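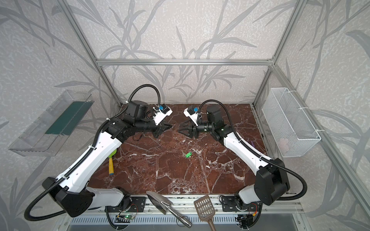

The Marble Table

When my uncle Oldřich Říha died, he left me a table. The rest of his things went to the people who had been kind to him in his last years, and I was not one of them, so I was surprised to receive anything.

The letter came from Zamden in November. It said that the table was of red-brown marble with white veins, that it weighed 169 kilos, and that I must collect it before the end of the month, or it would be sold together with the house.

I knew this table very well. As a boy I spent two summers in that house, and each day we ate at it. My uncle had one rule, and the rule was about crumbs. After the meal he took a small brush from the hook beside the stove and gave it to me, and I had to brush the whole table, from the wall side to the window side, and catch everything in my hand. Then he bent down until his cheek almost touched the stone and looked along it against the light. If he saw one dark speck, he said only "Again."

I hated the brush. Once I threw it behind the woodpile and told him that I lost it. He did not shout. He went to the shop in Gökçe Street and bought another one, the same, and hung it on the same hook.

To carry the table I asked Svetozár Danko, who has a van and a bad back. He brought his two sons, who have good backs and do not talk. We drove from Ciravdale before it was light. On the road Svetozár asked me where I was going to put it. I said in the kitchen. He asked how big was my kitchen, and I told him, and after that he drove for a long time without saying anything.

The house was already half empty. There were pale squares on the walls where the pictures had been, and the stove was gone. The table stood in its old place by the window. I think the people who had taken the stove had eaten their lunch there, because the stone was covered with crumbs, mostly in the middle, some of them black from burned crust. It was strange how angry this made me. I had not visited my uncle for eleven years, and now I was angry about some bread.

"Let's turn it and go," said Svetozár. "It will fall off by itself."

"One minute," I said.

The hook was still in the wall, but there was nothing on it. I looked in the drawers and on the window sill. I looked behind the woodpile too, what was left of it, and I am not joking when I say that I hoped. I found there a broken flowerpot and a lot of wet leaves. In the end the younger son went to the van and came back with a brush which they used for cleaning the seats. He held it out to me without a word, exactly like my uncle did.

I began at the wall side. Marble is difficult, because the dark crumbs hide in the red parts and the light ones hide in the veins. You think that you are finished and then you move your head a little and there they are. I brushed it once. Then I bent down, put my cheek near to the stone and looked toward the window. It was cold and it smelled of nothing. I had expected that it would smell of soup.

There was a speck near the corner. I brushed it again.

Svetozár sat on an upturned box and ate an apple, and he was careful to hold it away from the table. When I had all the crumbs in my hand I did not know what to do with them. In my childhood I used to throw them from the window to the hens. The hens were not there anymore, but I opened the window and threw them anyway.

The top and the base came apart, thank God. The sons took the heavier end, and I walked backward with the other one, and Svetozár gave orders. In the doorway we scratched the frame. At the Jeltus bridge we had to wait for a train, and I turned around to see if the blankets were still in place.

"What would you get for it?" asked Svetozár. "If you sold it."

"A man in town told me 800."

"It's not bad."

"No," I said.

The train was a long one. When it had passed, he started the van, and we drove home slowly because of the stone.

It did not fit in the kitchen. It is in the front room now, and to open the cupboard I must go around it sideways. My daughter does her homework there, and she eats toast while she does it. Last Saturday I bought a brush.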